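Datasets > Plastdale > drawer-and-tabletop > README

Plastdale drawer and tabletop set

Hello! I put this set together in September, mostly by sitting in a chair with the remote controllers in my hands and moving small things in and out of a bedside cabinet. There are 1082 recordings in total. I kept 446 of them for the main split and the rest sit in the folder called extra, which is messier but still worth a look if you're short of data.

Every recording is one go at one short task: open a drawer, put the can in the lower drawer, take the can out again, move the apple to the bowl, that sort of thing. I drove the arm myself throughout, so you're getting one person's habits – I come in low from the right far more than I should.
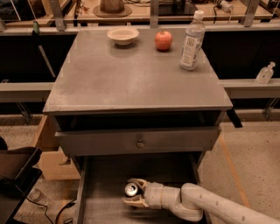
Drawers were the hardest bit by a long way. The knobs are small and the fingers like to slide off, so expect a fair number of second tries in the drawer tasks. I left those in on purpose (you can filter them out with the retry column if they bother you). Cans lying on their side are fine once you've got the wrist turned, but it took me ages to stop bumping the drawer front on the way in.

Files are in the Breverine layout, one folder per recording, with video and joint positions at 20 frames a second. If you use the Nosiser loader, set the gripper to "continuous" or it'll round everything to open or shut and your policy will learn to snap at things. Ask me how I know!

Still to do: better task names, and a proper check of the extra folder – a few clips in there start late.

Use it for whatever you like, just credit Quách.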